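Search this site Go

Folding and pairing dark laundry
Filed under: Home > Laundry > Sorting

Black fabric hides its seams, so do this in good light on a plain part of the bed or table.
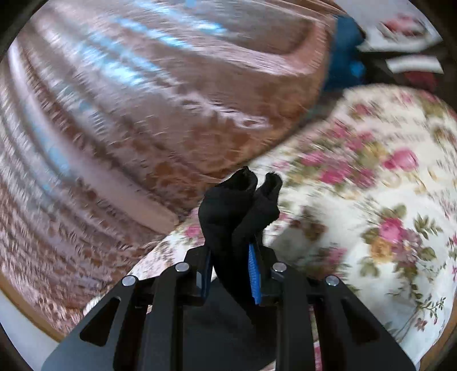 1. Shake out
Pull each piece open and smooth any twists by hand.

2. Sort
Small items in one pile, tops in another.

3. Fold
Fold in half lengthways, then in thirds. Stop at 30 cm wide for a Grønli shelf.

Updated 12/11/2025

Comments (2)

hedgerow_k: Does this work for tights?

pegbag: I roll mine, they catch on the drawer otherwise.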